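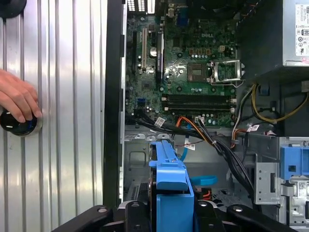 Visiting Skaltier Island: Frequently Asked Questions

How do I get to the island?
The ferry leaves from Pudlow harbor and the crossing takes 61 minutes. There are two departures per day in summer and one in winter. Tickets are sold at the harbor office, and you should be there early when you travel with a car.

Is there an airport?
No. The nearest airport is on the mainland, and from there a bus goes to Pudlow. The bus does not always wait for late flights, so please leave some time between them.

When is the best time to visit?
Most visitors come in summer, when the sea is calm and the walking paths are dry. In January many guesthouses are closed – but the light is beautiful and you will have the cliffs almost for yourself.
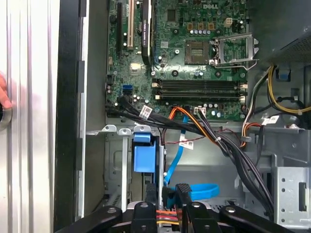

If you do come in winter, reserve your room before you buy the ferry ticket. The Leclerc guesthouse in the village of Veltell stays open all year and serves dinner also to people who sleep elsewhere.

How many days do I need?
Three days are enough to see the old lighthouse, the bird cliffs and the salt gardens without hurry.

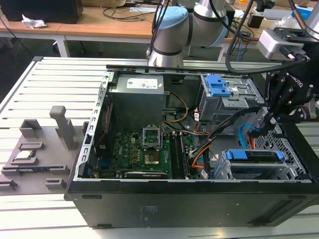 Can I pay by card on the island?
Most restaurants and the food store in Veltell accept cards. The small market and the island bus take only cash, and the one cash machine is next to the post office.

Are dogs allowed?
They are welcome on the ferry and on the beaches. Near the bird cliffs they must be on a leash.

Page written by Agathe Ferrand
Last updated: Monday, March 8, 2021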